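Sorting a big mixed lot of toy bricks: by color or by shape?

Posted in Home & Storage > Toys and Playrooms
2022-04-27
3 replies

tidyshelf94

I took over a large tub of plastic building bricks from a relative. It is all mixed together. Most of it is the chunky kind for small children, with some smaller bricks and odd pieces from other sets at the bottom. I want to have it sorted before June, when we have kids staying with us.

I have a long table and some open plastic bins to sort into. I started by color and got through part of the tub, but now I'm wondering if I should have gone by shape. The kids are 3 and up. Also, should the bricks be washed before or after sorting? They are a little dusty but not sticky.

I don't want to buy a lot of new containers.

minhas_road

Color is fine. Wash first.

backroomshelves

I would stay with color for that age. Sorting by shape works better for older kids who follow instructions and need a certain piece. Small children mostly ask for "the red ones," and they can put things back by color without help. If you sort by shape they will not keep it up, and you will be doing it yourself every evening.

Whatever you choose, pull out the small bricks before anything else. Put them in a container with a lid and store it up high. Check the bottom of the tub twice, as small parts collect there.

On washing, I disagree with the reply above. Sort first and take out anything cracked, chewed or from another set, then wash what is left. There is no point in washing pieces you are going to throw out. Use warm water with a bit of dish soap, in a mesh laundry bag if you have one. Don't use the dryer. Spread them on towels overnight with the studs facing up so the water runs out of the hollow side. Anything with a sticker, a battery or a metal axle gets wiped by hand.

The bins from Mitemex are cheap, but the lids don't fit well. For open bins that doesn't matter.

ikonstreet

I sort these for a toy library called Samach, so I do a lot of it. Our last mixed tub had 122 chunky bricks in it plus the loose extras. Color is what we use for the under-fives.

Some things that make it go faster:

Work on a plain, light-colored table if you can. A patterned cloth makes it hard to pick out the pieces.

Tip out a small heap at a time, enough to cover a dinner plate. If you empty the whole tub you end up moving the same bricks from one side to the other.

Keep the bins next to each other on one side, within reach, and work from the other side. Open bins without lids are best for this part. I use the same bins for sorting and for the shelf afterward, so nothing has to be poured twice.

Do one color all the way through before you start on the next one. I take out all the green, then all the red, and so on.

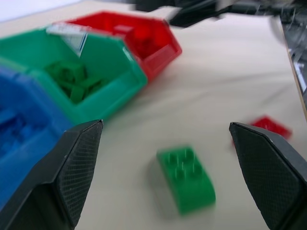
With specialty pieces like arches, slopes and rounded ends, I leave them in with their color. I used to keep a separate box for them and the children never opened it. When they were mixed back in with the plain two-by-two bricks they got used again. The exceptions are base plates, wheels and figures. Those go in a flat box of their own, since plates don't fit in a bin anyway and the figures get lost under everything else.

Don't fill the bins to the top. Leave a hand's width or the kids will tip them out to get at what's underneath. If you have more colors than bins, put the two smallest groups together.

For labels, tape one brick of the right color to the front of the shelf. It works for children who can't read yet. I allow 10 minutes for putting everything away at the end of a session and that is normally enough.

tidyshelf94

Thanks. I'll carry on with color and wash them after. I found a few small pieces already, so those are going in a jar on the top shelf.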